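4.2 Changes in the assembly room

The assembly room at Pranent handles returned and repaired office furniture before it goes back to customers. Before the robot arrived, each person took a piece from start to finish: unpack it, check it, replace what was missing, tighten it, wipe it down, and write the tag. Most people did this kneeling on the floor or bent over a low piece for much of the shift. The company bought the robot from Posteck mainly to take over handling parts at floor level, and that was how it was presented to the staff in December.

The work was divided again after that. The robot now does part of the picking up and holding. A person sets out the parts, starts each task from a tablet, watches, and steps in when a grasp fails. Fastening and final checks are still done by hand. Staff use the word "minding" for the watching part of the job, and we use it here in the same sense.

Minding was less tiring on the knees and back, and all 9 people we interviewed said so. Opinions on the rest of the job were mixed. Several described the wait between steps as the hardest thing to get used to. The wait is too short to start another piece and too long to stand still with any comfort. Jennylyn Barredo, who had worked in the room longer than anyone else on the day shift, told us she had tried tagging finished pieces while she waited. She gave it up after missing two stop requests in one morning. "I was either tagging badly or minding badly," she said.

The order of work also changed. People used to pick the next piece themselves, and they tended to save simple ones for the end of the day. Pieces are now queued by the Titutix scheduling software, which groups them by type so that the robot's settings do not have to be changed as often. This saves setup time, but it means a person may work on the same kind of drawer unit until lunch. Four people named the queue as the change they disliked most, ahead of anything the robot itself did. The supervisor agreed in January to let each person move one piece per shift, and the complaints eased somewhat.

Skill was a third theme. New staff learned the room by doing whole pieces next to an experienced worker. Under the new arrangement they spend their first weeks minding. Analyn Pascual trains new staff on the evening shift, and she worried that they could tell when a grasp had failed but could not tell when a joint was loose. She has started giving each new person a full piece to do by hand every Tuesday. This practice is not in the written procedure, and the day shift had not taken it up when our visits ended.

4.3 What the minder sees

The tablet shows the view from the camera at the robot's wrist. The minder uses it together with a direct view from beside the work area. Our interviews suggest the two views are used for different things. The wrist view is for the fingers and what lies just under them, and the direct view is for everything else, including other people walking up.

The hand itself takes up a large part of the wrist view, and minders had to learn to look past it. Near the thumb this is hard to do, and most of them move their head or step around to check that side directly. Figure 3 gives three wrist views from the assembly room.

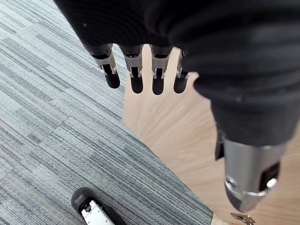
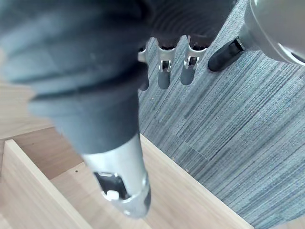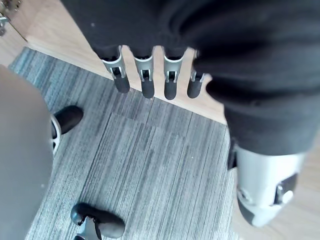

Figure 3. Wrist camera views of the hand at work. In all three, the fingers point down and gray striped carpet and pale wood are both in view. In the second, a blurred dark gray part of the hand blocks part of the fingers. In the third, two black casters rest on the carpet to the left of the hand.

4.4 Comparison with the Ocampo site

The Ocampo site runs the same robot with the same software but kept whole-piece work for half of each shift. Staff there change places at the midday break. We made fewer visits to Ocampo and spoke with only 3 people, so the comparison is limited. None of them raised the queue as a problem. They did mention the wait between steps, in nearly the same terms as the staff at Pranent.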